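Search the notebook
Type and press enter

December — posted by Treasa McGrath
2 comments · 6 shares

Leaf mould, bay two. Opened it at last!

I had it down as another year off, and it has gone beautifully. The top hand's depth is still recognisable beech and a bit of plane, but under that it's dark and crumbly and smells like the floor of a wood. Alun Bevan came over with a bucket before I'd even got the front boards out, which tells you how much he wants it for his cyclamen.

Notes for whoever does bay one next:

The leaves in bay two were run over with the mower first, the ones in bay one went in whole. Same month, same trees, same chicken wire. Bay one is still a stack of wet brown paper. I know we all say shredding is worth it, but seeing them next to each other I'm completely sold.

Bay two also had the old carpet over it through the dry spell and I watered it when I remembered. Bo-ram kept bay one open to the rain. So it isn't a clean comparison, and I'd love us to do it properly with the new leaves: both covered, both watered, only the mowing different. Morfudd has offered to keep the log.

Sieved 21 bucketfuls before my shoulders gave up. The coarse stuff went straight back in as a starter. The fine stuff is split between the potting shed (lidded bin marked Hopkin, left of the door) and a trial mix for seed sowing.

Trial mix, for the record: 2 parts leaf mould, 2 parts sharp sand, 1 part loam from the turf stack. No feed in it at all. I want to see how far the seedlings get before they sulk. Sown so far: sweet peas and a tray of Oratile's Skedomero lettuce, which she swears will come up on a cold windowsill. One tray in the Bilska multipurpose next to it so we have something to judge against.

Drainage is lovely, by the way. I poured a full can through a pot of it and it ran clear almost straight away, where the shop stuff sat there like a sponge. It may dry out too fast in spring. Will keep an eye on it.

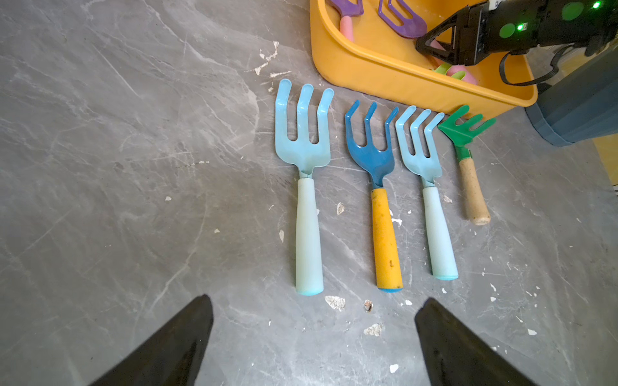
Hand tools, four, laid out on the floor. Light blue three-tined fork on the far left.

Still to do: rinse the sieve (the fine mesh clogs if it's left overnight), mend the corner post on bay one, ask at Wastitz whether they'll let us have their leaves again. They're mostly lime and hornbeam and rot down fast — far better than the laurel we keep getting from the car park, which I've been picking out by hand.

Worms: masses, all in the bottom third. Put them back.

Comments (2)

Morfudd Gethin: Log started, it's the green book on the shelf. Can we weigh the bags going in this time?

Alun Bevan: Took one more bucket. Cyclamen very happy.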